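Magazin > Werkstatt & Betrieb > Reportage

Wer im Frühjahr nach Batitz kommt, riecht die Lackiererei von Brinkmann, lange bevor man das Tor sieht. Seit 25 Jahren werden in dem Backsteinbau hinter dem Bahndamm Sattelstützen und Lenkerbügel gefertigt, und wer einmal am Rohrbieger gestanden hat - ich durfte, mit viel zu großen Handschuhen! -, der schaut sein altes Tourenrad daheim mit anderen Augen an.

Angefangen hat alles mit Gepäckträgern für einen Händler in Prikevley, der 2 Muster bestellte und dann gleich die ganze Saison abnahm. Heute geht das meiste an Stirnbridge, wo die Teile an Reiseräder geschraubt werden, und zwar an solche, die auch mit vollen Taschen noch ruhig laufen sollen.

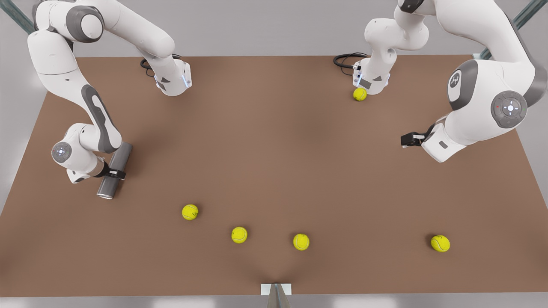

Am Lenker spare man immer zuerst und bereue es dann am längsten, meint eine Kundin aus dem Ort, die ihren Bügel nach 10 Jahren zum Nachlackieren gebracht hat und beim Kaffee gern noch ein wenig sitzen blieb.

Im Juni kommt eine breitere Ausführung dazu, mit etwas mehr Rückbiegung für müde Handgelenke. Bestellt wird wie eh und je am Werkstor, am besten vormittags.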